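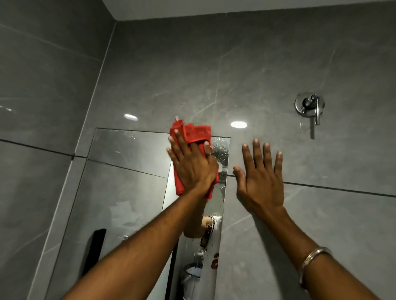

Prevelau Household Wiping Set: data card

Summary
Prevelau is a set of head-camera recordings of people cleaning upright surfaces in bathrooms. It was gathered to train Tamuno, a policy that moves a cloth with one arm and may brace with the other. This card covers the bathroom part only. Kitchen recordings are kept in a separate folder with their own card.

Contents
1,345 clips from 21 homes
6 surface classes: mirror, clear glass, glazed tile, matt tile, chrome, painted wall
3 cloth types: microfibre, cotton, sponge cloth

Clips are split by home. No home appears in both the training and test lists.

Collection
Wearers used their own bathrooms and cleaned at their normal pace. They were asked to keep the working hand in view where they could and to leave jewellery on if they usually wore it. No script was given for the order of surfaces or for the path of the cloth. Recording stopped when the wearer left the room.

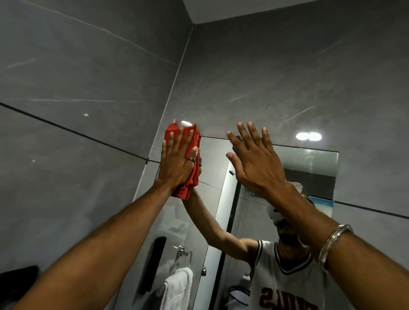 Mirror class, bimanual: cloth in the left hand, right hand open on the glass.

Labels
Each clip has a start and end time, a surface class, a cloth type and a contact flag for each hand. The contact flag is set only where the palm or fingers can be seen against the surface. A hand held just off the surface is marked "near". Where two annotators disagreed, Asabe Adebisi made the final call and the clip carries the tag "settled".

Reflections
Mirror clips often hold a second pair of arms. Hand boxes are drawn on the real hands only. Reflected hands and cloths have a separate mask, stored under refl/. Do not merge the two: an early Tamuno build trained on merged masks reached for the reflected cloth. Ceiling lights on glossy tile are not masked.

Privacy
A mirror can show the wearer's face and clothing. Wearers signed a release that covers this. Copies sent outside Hendivora have faces blurred.

Known gaps
Few left-handed wearers
No force readings
Matt tile is thin in the test list
Cloth type is hard to judge when bunched; see the "unsure" tag

Changes
May: contact flags redone for the clear glass class. Ullgate loader updated to read refl/ by default.

Contact
Oluwaseun Osagie, data lead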